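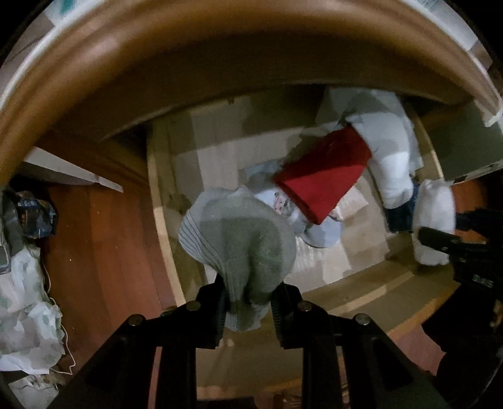
About us

Senmont is a small workshop that sets up, looks after and repairs hand-held grippers. We build them too, but most of our working week goes into keeping the existing ones in good shape, and this page is mostly about that side of things because it's what people ask about when they write to us.

Dirk Van Rooij started the workshop after years of fixing packaging machinery. Gijs Brouwer joined him a while later from a bicycle repair shop, and if you've ever watched Gijs true a wheel you'll understand why he took to jaw alignment so quickly! There are 8 of us now, in a unit on Ismail Street with good light on the east side and a kettle that takes forever.

What we look after

The tool we know best is the Jolau. It's a two-finger gripper you hold and work yourself, with a camera looking down over the jaws so that every grasp gets recorded from the tool's own point of view. People use it to collect handling examples for robot arms: picking up, putting down, sorting, tidying away. The body is matte black plate, riveted, and the fingers have ribbed inner faces so they can get a proper hold on knitted things and other soft stuff.

Soft things are where a gripper shows its faults. A wooden block will forgive a finger that sits a hair out of line. A sock or a woolly mitten won't - it folds, slides to one side, and comes away with half of whatever was underneath it. So our test shelf looks a lot like a toy cupboard. We have stuffed dolls, knitted odds and ends, bits of denim and felt, and we work with them on the floor, on benches, and inside round openings where you have to come in from above and mind the rim. We love this part of the job and we're always adding to the shelf (our families have stopped asking where the kids' old mittens go).

How a Jolau gets set up

Every tool that comes through the door gets the same treatment, new or old.

First we clean it. Wool fluff works its way into the ribs of the fingers, and a soft brush gets most of it out. Please don't use a wire one, we've seen what it does.

Then we close the jaws on a strip of paper and pull. The paper should drag evenly on both fingers. If it swings to one side we loosen the finger mounts, shim the low side and try again. Gijs can usually get it in 3 goes.

Next comes the camera. Both fingertips need to be in view with the jaws open and with the jaws shut, and the mount has to stay put when the tool is tipped forward. We check the cable while we're there, with enough slack for a full turn of the wrist and a clip so it doesn't pull on the plug.

After that we go over the rivets and plates for play, and finish with 100 grasps from the test shelf, mostly soft items. Any slip gets written in the tool's logbook along with what was being held. Those logbooks are wonderful reading if you're our sort of person. Dirk keeps the old ones in his office and still goes back to them when a customer describes a fault he half remembers.

Allow 30 minutes for a clean and check. A full strip-down takes a morning.

Repairs

Worn ribs are our most common job, followed by bent arms from tools that were dropped or sat on. We swap fingers as a pair, never singly, and we send the old ones back in a bag so you can see the wear for yourself. For customers running fixed cells we also service the Ornarov bench unit, which uses the same fingers on a powered base and needs its drive belt looked at every January.

Come and see us

Visitors are very welcome. Bring your tool, bring the awkward thing it keeps dropping, and we'll put the two together on the bench and have a look. The colour of the door is green, and the bell works if you lean on it. Someone is in from 8 in the morning.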